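3 min read

Setting up co-op in Tusum

I've put 118 hours into this game and I still mess up step 2, so go slow!

1. From the main menu, open Ferngate (that's the hub town) and talk to the gatekeeper.
2. Pick Host, then set your region before you invite anyone.

Caution: changing region later wipes your lobby. Ask me how I know.
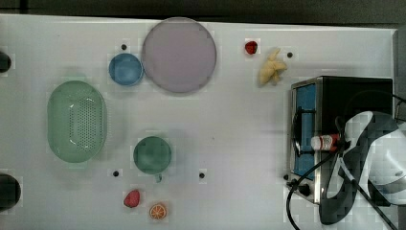 3. Send your friend the room code. They'll need to be level 25 or higher, or the gate just won't open for them.
4. Once you're both in, save at the fountain.

Note: I'm on patch 103, so your menus may look a bit different.

Contact | © 2021 Zonex Guides | Back to top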